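How do I get cut-out letters to stay up on a fabric backdrop?

Asked 23 September 2025 in Parties & Crafts
489 views, 3 answers

Hi all! I'm doing the banner wall for my cousin's shower in the Soltitz hall and I'm already losing my mind. I've got a big dark curtain for the back and I cut a pile of card letters, but my test one (double-sided tape) was on the floor by morning. I can't use anything that leaves marks, the curtain is on loan. Also, do I steam it first or just live with the wrinkles? Budget is tiny, I have 10 dollars left for this bit.

Answer 1 (4 people found this helpful)

Tape hates fabric, it just grabs fuzz and gives up. I use tiny safety pins! Tape the pin flat to the BACK of the letter with a strip of packing tape, then pin it through the cloth. Two for a big letter, one at each top corner, or it swings around. Try it on a hidden bit of hem first if the curtain is thin, mine was fine but mine was also pretty heavy stuff.

Answer 2

steam it. or dont, folks will be looking at the cake

Answer 3

I did a backdrop in June and went pastel on dark, with a slightly stronger outline around each letter so they'd show up from the back of the room. Cut the outline layer first, glue the pale one on top. I never steamed mine and I kind of like the soft folds.

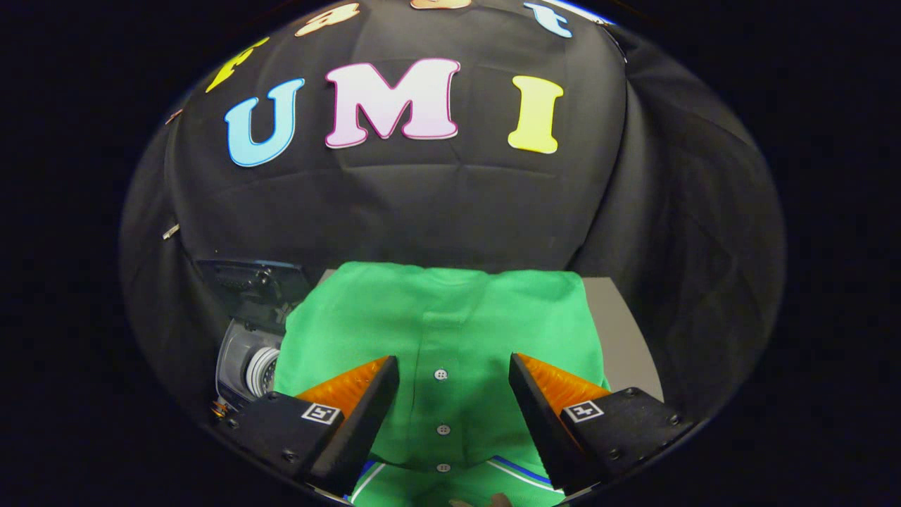 Pale blue, pink and yellow letters on dark cloth

For spacing, lay the whole word out on the floor before you pin a thing, and start from the middle letter and work out. I started from the left the first time and ran out of curtain, so learn from me. Oh, and take the pins out before you fold it up!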